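Notes for the talk: Teaching a two-arm robot to pack a boxed mouse
Speaker: Settimio Valentini, Drurnen
Slot: 2:00 p.m., second room. Slides are numbered in the left margin of the handout.

Slide 1. Title
Leave it up while people sit down. Say which project this is (Cumiton) and which part of it: collecting demonstrations for two arms. Training gets one slide near the end. Questions on model size go to the afternoon panel.

Slide 2. Two ways to show a task
By hand: the operator holds the arm and moves it through the task. The joints are back-driven and the encoders are logged. Good feel for contact. Bad for two arms, as one person can guide one wrist well and the other one poorly.
By remote control: the operator moves a pair of leader arms and the robot follows. Both wrists can be run by one person. Most of the contact feel is lost, and there is a lag to get used to.
We started by hand and moved to remote control in June. Give the reason briefly: cable work needs both grippers at the same time.

Slide 3. What the wrist sees
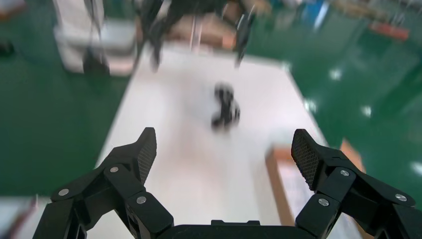

Ayman Fakhoury objects that wrist views teach the policy to chase the gripper, and that he would drop them and spend the bandwidth on a better head view. Give him a fair hearing, then answer in order.
First, when we trained without the wrist views, grasps on the cable got worse and grasps on the box flap stayed the same. The head view alone does not resolve the last stretch before contact.
Second, he has a point about blur. Wrist views smear during fast moves. Textured pads close to the lens stay readable while the table behind them does not. We did not filter these stretches out. We asked operators to slow down before contact and left the transfer moves alone.
Third, the other gripper shows up in the wrist view. Useful for handovers. It also means that a change to one gripper changes the data from both arms. Log it.

Slide 4. Operator habits
Skip if behind.
Operators pause when they are unsure. The robot learns the pause. We tell them to release the clutch pedal if they need to think, which stops the recording clock.
Operators correct small errors without noticing. Keep those. A set with only clean runs gave us a policy that could not recover from a bad grasp.
Each operator has a preferred first arm. Settle on one order in writing before the first session. At Nulcombe they did not, and half the set had to be relabeled.

Slide 5. Cable and box
Speak slowly on this one, as it holds the main result.
The mouse is rigid and gives little trouble. The cable is the task. It loops over the fingers, it springs back off the flap, and it has no fixed shape that could serve as a goal. Scripted motion failed for us on that last point.
Point out the left gripper with the cable around its fingers, and the right one open over the box. Point out the printed sheet under the mouse as well: black on white gives the head view good contrast.
Success is defined on the end state only: mouse in the box, cable inside the walls, flap free to close. How the cable is coiled does not count.

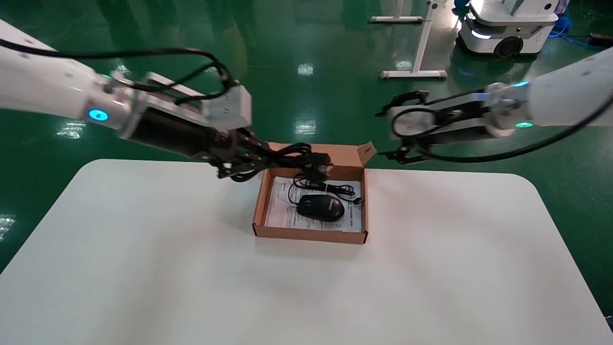

Slide 6. Data volume
Nearly 2000 demonstrations by remote control, from four operators. Three worked full sessions. The fourth joined late, and those runs are kept as a separate split to test against an unseen style.
Training uses the Ševčík pipeline with default settings except for the action horizon, which we made longer. Short horizons let go of the cable too early.
Do not quote a success rate from memory. The table is on the slide, read it from there.

Slide 7. Open points
Lag. We log it per session but do not correct for it.
Force. The leader arms give no force feedback. A vibration cue is on the bench and untested.
Head view placement. Moved once during the project. Runs from before and after the move carry different tags, and mixing them is allowed only in pretraining.

Backup slide: clutch pedal wiring, on request. The connector pinout on the printed handout is mirrored, so use the version on screen.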